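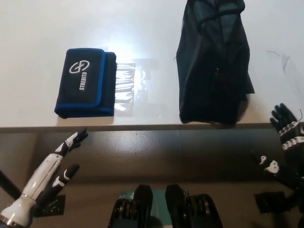 Packing a folding tool case into a mesh bag

1. Clear the table and lay the case flat, flap side up. Check that every tool is in its slot before closing.

2. Fold the flap over and press it down from the spine outwards. A closed case should be no more than 30 or 31 mm thick; if it is thicker, a tool has been put in the wrong way round.

3. Put loose bits in a clear plastic bag. Press the air out and seal it.

4. Open the drawstring fully. Insert the case short edge first, then the plastic bag.

5. Pull the cord tight and tie it with 2 half hitches.

Store the bag upright on the Bowen shelf, bay 129.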